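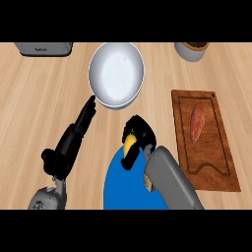 Grondeo Kitchen Pack for the Chala two-arm simulator

I've been building practice kitchens for simulated robots out of my spare room in Waltmont for a few years now, and this is the pack I always wanted to buy and couldn't find, so I made it (and then kept fiddling with it until August, sorry to everyone who waited!). It's a benchtop, a pile of kitchen bits and a two-armed robot with proper fingered hands, all ready to load and go.

The job I use most is the tidy-up. There's a white bowl at the back of the table, food lying about the place, and one hand has to grab something yellow and awkward while the other keeps out of the road. In my favourite test the right hand has the yellow thing in its grip just over the blue one, with the left stretched out flat-fingered towards the bowl. Sounds easy. My first policy knocked the bowl clean off the table 12 runs in a row.

What you get:

- 411 objects, food and crockery mostly, each with its own weight and friction settings
- the two-arm robot with black multi-fingered hands and grey forearms
- table surfaces in a few colours, including the pale timber one I can't stop using
- a wooden chopping board with a groove around it (the salami sits on it beautifully, I'm a bit proud of that)
- 2,000 starting layouts, so your robot doesn't just memorise where the toaster lives

A few things worth knowing before you hand over your money. The fingers are the slow part. If you've got an older graphics card, switch the finger contacts to "simple" while you're setting up and put them back on when you train. Soft food is still rigid, so no squashing the bread, and liquids aren't in there at all. I'd love to do pouring one day but I'm one person and my weekends are finite!

Shadows are on by default and I'd leave them on. I trained one batch without them to save time, and that batch was hopeless at judging how high the hand was above the table. Your mileage may vary, but mine didn't.

The licence covers one lab or one household, as many machines as you like. Updates are free for the life of version two. If something won't load, send me the log file and your layout number and I'll have a look, usually the same evening.

Last updated February 2023

1,804 shares | 12 comments

You may also like
Urkitcombe Laundry Pack
Grondeo Workshop Bench
Chala starter layouts (free)
Spare hands: three-finger set

This site uses cookies to remember your cart. OK / Change settings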